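Food Service Operations
Unit 2: Takeout Packaging and Holding Practice
Instructor: Cengiz Gökçe
Revised 2023-09-11

Purpose of this unit

Students will learn how prepared food is packed, labeled and held between the kitchen and the customer. The unit assumes that the February reading on kitchen layout has been completed. Section 21 of the course reader should be brought to class.

Key terms

Hot holding. Keeping cooked food at a safe serving temperature after cooking has ended. In this course the minimum is 135 degrees Fahrenheit, measured at the center of the food with a probe thermometer.

Primary package. The container or bag that touches the food.

Secondary package. Anything that carries or protects the primary package, such as a paper sack or a carton.

Choosing a package

Sauces and oily dishes call for a rigid container with a tight lid. Crisp foods need a vent, as trapped steam softens them. Bags cost less and take up little storage space, but they offer no protection against crushing and are hard to stack.

The Lidellow case study in the reader follows a small kitchen that moved all of its side dishes from bags to tubs. Students should note the change in storage needs as well as the change in cost - the second figure is easy to find and the first is not.
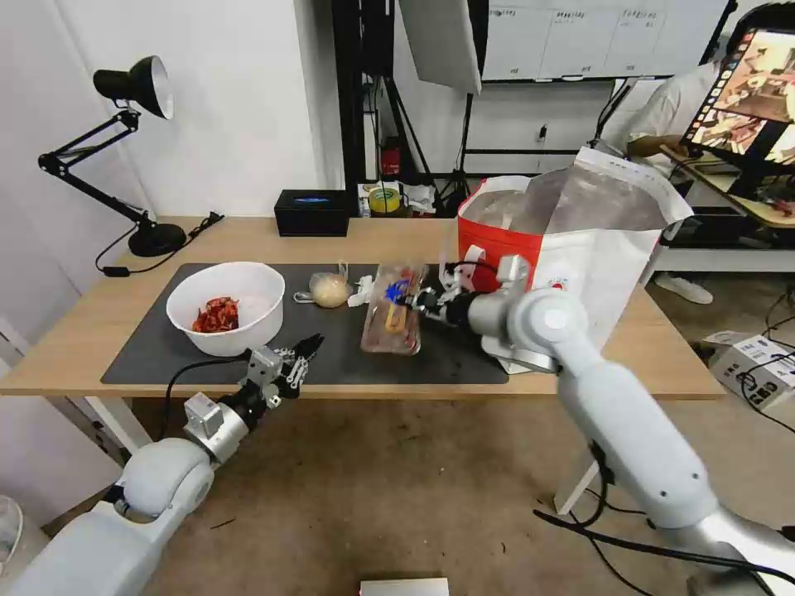

Labels and Order Checks

A label should name the dish and give the date of packing. It should be placed where it can be read without turning the container over. Clear plastic allows staff to compare the contents with the order before it leaves the counter, although it does not replace a written label.

Assignment

Read the Drurska case and write a one-page response. State which packages you would keep and which you would replace. Submit the response to the department office, Room 667, before the next class meeting.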